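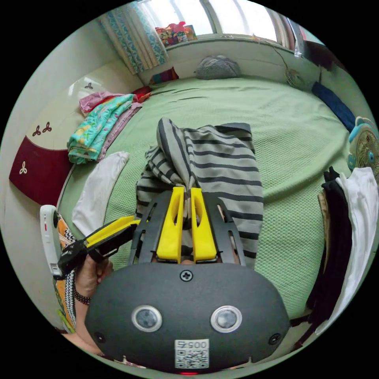 FICTION | SHORT READS

The Vustow House Rules

Residents of Vustow House are reminded that rooms must be in order by March. The rule is an old one. It was typed at the Havon office and pinned up on every floor, and the tenant of the back bedroom had read it more than 300 times. 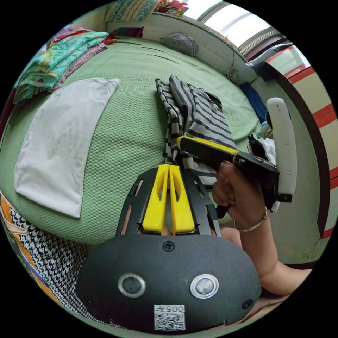 She began with the striped top. The rules allowed 10 garments on a bed at any time - a bed being defined as furniture for sleep - and made no mention of grief. Her sister had left the top behind when she moved to Gagnon, 800 kilometres away. 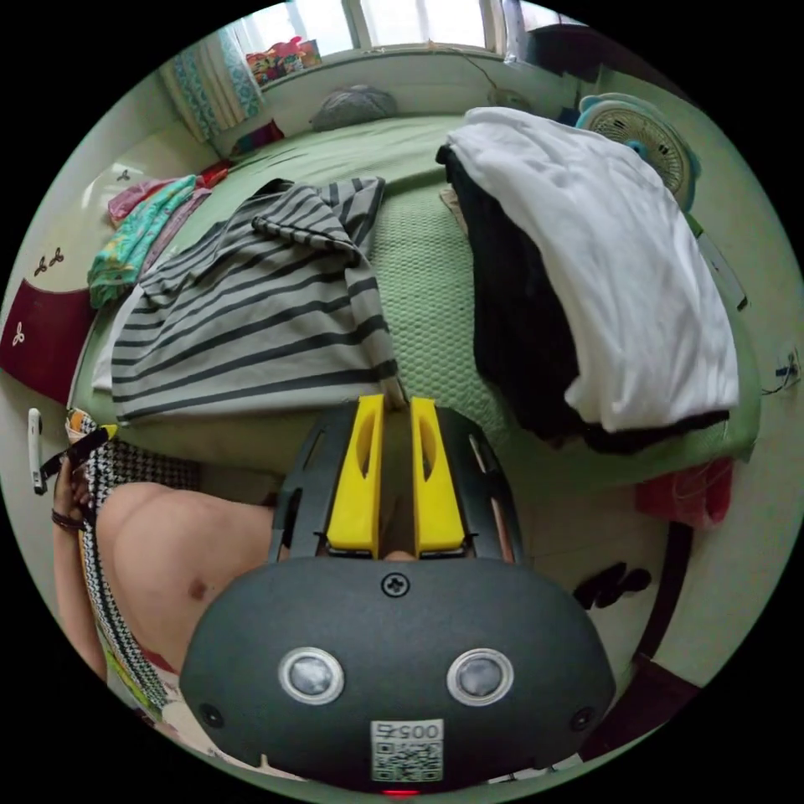 The sleeves were to be folded inward, according to Clause 2. She folded one and considered the other. The pillow stayed grey against the wall, in full compliance. A letter would be required, and she began composing it in her head.

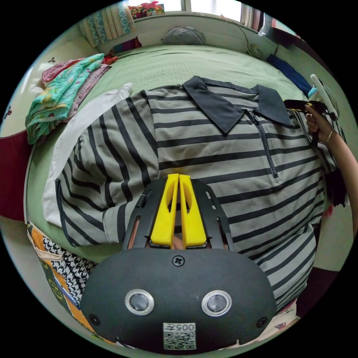 The Letter to Staltero Street

Dear sister, your top has been kept in accordance with the rules. Please collect it in person.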